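I'd been promised coffee before we talked about robots, and Sevim Akgül kept that promise only halfway. She had a cup in one hand and a bag of socket covers in the other when I found her at the Trutlow lab.

Her group works on what she calls "touching things you can't afford to break." For the past year the thing has been office desktops, and above all the bit where the processor lives. I asked why on earth she'd picked that.

"Because it's horrible," she said, very cheerfully. "You have a lever, a frame, a cover, and then a field of tiny contacts you must never drag a finger across. And you're working at the bottom of a metal box!"

The method itself is simple enough that even I followed it (mostly). A person steers the arm through the job, over and over, while wrist cameras record everything. A policy is trained on those recordings. Then — and here's Sevim's part — the team goes back and relabels only the moments where the person slowed down.

"People slow down where it's hard," she told me. "They don't know they're doing it. So I stopped asking them what was difficult and just looked at the speed."
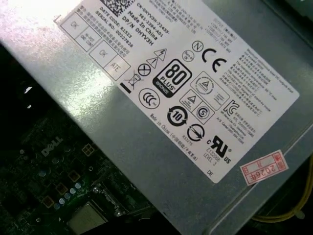
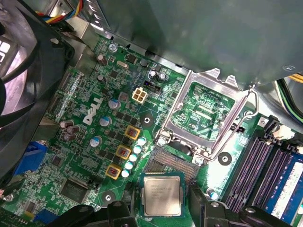
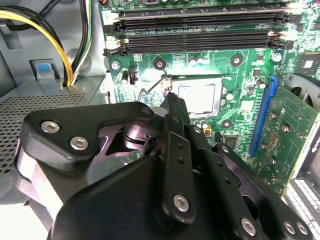
The set she trained on had 900 recordings, and the slow moments came out of just 156 of them. I said that sounded like throwing most of the work away, and she laughed at me.

"Berkay said the same! He was the one who'd done the steering, so he took it personally."

Berkay Ersoy, who'd wandered in by then, didn't deny it. What won him over was the test in March: 64 tries at the lever and frame, with 12 failures. The older policy, trained on everything equally, had failed more than half the time. "I wanted to run it again," he said. "We ran it again. Same story, so I stopped complaining."

I asked about those 12. Most were the lever, Sevim said. The arm would get to the right place and then push a little early, before it had a proper hold. She thinks the cameras are partly to blame, as glare off bare metal can wipe out the edge you need, and she'd like to try adding a force signal next.

Would it work on other machines? She made a face. "Ask me when we've tried a laptop."

Then she went off to find Berkay's missing screwdriver, and I finished her coffee.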